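Progress report – Move & Music sessions, second stretch
To: Viera Danko, Nustine small grants
From: Danica Beneš, Boltico Leisure
Covers up to end of August

Viera, sorry this is coming in a bit ragged, typing it between the lunchtime class and the late one. Numbers first, then the rest. Full spreadsheet is going separately from Zsolt.

Where we are

Attendances so far: 2,144, all sites together. That is visits, not people. A lot of it is the same faces coming back, and we wanted that, but please don't quote it anywhere as 2,144 residents. Registered members on the program: 200, so we've hit the cap in the agreement. Waiting list is open. I haven't pushed it because I don't want to promise places we can't pay for.

Classes running: step-and-walk to music, the seated session, and the evening cycling group. The cycling one started late – bikes were delivered without pedals, then with the wrong pedals. Sorted now. Baltasar has taken it over and it's the loudest hour of the week by some distance.

Music side

This was the part of the bid you had most questions on, so a bit more detail. Every class now has a set playlist built around a warm-up, a working block and a cool-down. Oľga puts them together. She started from tempo alone, fast songs for the fast bits, and the first few weeks were pretty flat. People did the work but nobody sang. She went back and asked members for songs, one each on a slip of paper, and rebuilt the lists from the slips. Slower on paper in places. Baltasar says his group pedals harder to the chorus of something they know than to anything quicker that they don't. I'd believe him, but we have no measurement for it and I'm not going to claim one.

Length of list matters more than we thought. The working block was 50 minutes in the original plan. Too long for the seated group. Cut down for them and left alone for cycling.

Licensing: paid, paperwork filed. We moved over to the Nima player after the old one kept dropping out when the hall wifi went. Lists are now stored on the tablet so it keeps playing whatever happens. One-off cost, came out of the equipment line, Zsolt has the receipt. 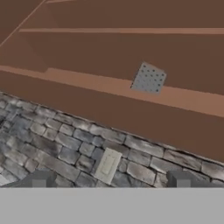

VENUES AND EQUIPMENT

Main hall fine. Small studio at Grgić is the problem. The floor is good, the room is a nice size, but the sound in there is awful, all echo, and the seated group can't hear the instructor over the music. We tried turning the music down and then there was no point having it. What has helped is moving the speaker off the back wall and putting the instructor on a headset mic. We have 2 headsets and both are in use, so if one goes we have no spare. I'd like to buy one more from what's left in the equipment line. Please say yes or no on this one when you reply, I won't order until I hear.

Mats arrived. Resistance bands arrived, the heavier ones hardly get touched, should have ordered more of the light. Lesson for next time.

Grgić want to put the room hire up from the new term. They haven't given us a figure in writing. I've asked twice. If it goes past what we budgeted I'll come to you before agreeing to anything.

Staffing

Baltasar and Oľga both staying on. Oľga is finishing her instructor certificate and will be able to take the seated class on her own after that, so we can stop paying for cover. Zsolt is doing the books plus the sign-in desk, which is too much for one person on the busy evenings. I've been filling in. Would rather not be doing that in winter.

What members say

Feedback cards have been patchy – people take them home and that's the last we see of them. From the ones we did get back: most want the evening class a bit earlier, several want more variety in the warm-up, one wants no more disco ever. A few said they've started using the class playlist for walks on their own. We hadn't planned that. Oľga has now made the lists availble to anyone registered, and I'd like to count it in the final report if you're OK with it.

Not going well

Men. Still very few in the daytime sessions. Cycling is more mixed. We put flyers in the barber's and the bowling club and got almost nothing from it. Open to ideas.

Drop-off after the first visit is also higher than I'd like. Someone comes once, has a decent time, and then isn't seen again. Starting next month Baltasar will phone first-timers within the week. Cheap, and we'll know fairly quickly if its worth the time.

Money

Spend is on plan apart from the player (above) and some extra printing. No request to move money between lines other than the headset. Zsolt's sheet has it by month.

Next steps

Phone calls to first-timers. Earlier evening slot on trial. Written figure from Grgić. Second round of song slips, with a box by the door this time so they get handed in.

Need from you: an answer on the headset, and whether the next report can be the short form.

Danica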